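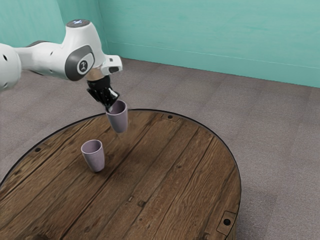 Corpus Lerevham de receitas manuscritas

Leia-me / ficha de dados. Versão de trabalho, ainda falta rever metade das notas.

O que é

Transcrições de receitas de cozinha caseira copiadas de cadernos, fichas soltas e versos de calendário. 2.782 receitas, 561 cadernos ou maços. Português, quase tudo de Portugal, uma parte do Brasil (ver campo variante). Só texto. As digitalizações ficam noutro depósito e não são distribuídas.

Três proveniências:

Lerevham - o fundo maior, cadernos encadernados, letra em geral legível
Arier - fichas soltas, muitas sem título, muita nódoa de gordura
Bellini - doçaria, caderno de uma pensão e o que veio agarrado a ele

Para que serve

Estudo de vocabulário culinário, medidas antigas, ortografia não normalizada. Também dá para treinar normalizadores de texto, com cuidado. Não serve para cozinhar! Faltam tempos de forno em imensas receitas, e as conservas em particular não foram verificadas por ninguém da área. Não fazer compotas nem escabeches a partir disto.

Ficheiros

receitas.tsv - uma linha por receita
cadernos.tsv - uma linha por caderno ou maço
medidas.tsv - tabela de equivalências, incompleta
amostra.tsv - 1.000 receitas escolhidas à sorte, para quem só quer espreitar

UTF-8, separador tabulação, fim de linha LF. Se abrir numa folha de cálculo, importar tudo como texto, senão "1/2" vira data. Já aconteceu, duas vezes.

Campos de receitas.tsv

id - número corrido, com buracos (receitas retiradas não são renumeradas)
fundo - lerevham, arier, bellini
caderno - liga a cadernos.tsv
titulo - como está no original, vazio se não há
titulo_norm - ortografia actual, posto por nós
ingredientes - separados por ponto e vírgula
preparo - texto corrido, quebras de linha substituídas por barra vertical
variante - pt, br, ou ? quando não deu para perceber
duvida - 1 se quem transcreveu não teve a certeza de alguma palavra

Transcrição

Conserva-se a ortografia do original. "Assucar", "açucar", "asucar", tudo fica. Abreviaturas não se desdobram: "colh." pode ser de sopa ou de chá e muitas vezes o caderno não diz. Palavra ilegível = [ileg]. Palavra riscada mas legível = [risc: palavra]. Nódoa por cima = [ileg] também, deixámos de distinguir em June, perdão, em junho, dava trabalho a mais.

Cada receita transcrita uma vez, relida por outra pessoa. O fundo Arier só foi relido em parte, filtrar por duvida se isso importa.

Medidas

Chávena, chícara, xícara, copo, púcaro, tigela, "um nada". A tabela medidas.tsv dá um valor em ml só quando o próprio caderno o dá. Uma chávena não é igual de caderno para caderno, e há um em que a chávena de chá e a de almoço trocam de tamanho a meio. Não converter às cegas. Arráteis e quartilhos aparecem sobretudo no fundo Bellini, ficam como estão.

Dinheiro: há preços nas margens de alguns cadernos. Não transcritos por enquanto.

Problemas conhecidos

- bolo de laranja repetido em muitos cadernos com diferenças minimas, não removemos duplicados
- 10 receitas do fundo Arier têm os ingredientes no campo preparo, por corrigir
- titulo_norm inconsistente com hífenes (pão de ló / pão-de-ló)
- variante errada em alguns doces de coco, alguém assumiu br sem olhar
- pratos de peixe poucos, não quer dizer que se comesse pouco peixe, quer dizer que quem escrevia cadernos apontava doces

Dados pessoais

Nomes próprios em títulos ("bolo da prima...") trocados por [nome]. Moradas e recados cortados. Se encontrar algum que escapou, avise, retiramos na versão seguinte.

Ferramenta

O script Skellent valida os tsv: campos em falta, ids repetidos, parênteses rectos por fechar. Correr antes de enviar correcções:

skellent valida receitas.tsv

Queixa-se dos acentos graves antigos ("sòmente", "cafèzinho"). Ignorar esse aviso, estão certos.

Correcções

Uma correcção por linha: id, campo, valor antigo, valor novo. Enviar em tsv, não em captura de ecrã. São vistas ao sábado, quando dá.

Licença

Transcrições livres para uso não comercial com menção do corpus. A tabela medidas.tsv sem restrições.

Por fazer

Reler o resto de Arier. Preços das margens. Separar licores de xaropes, agora está tudo em "bebidas" no cadernos.tsv.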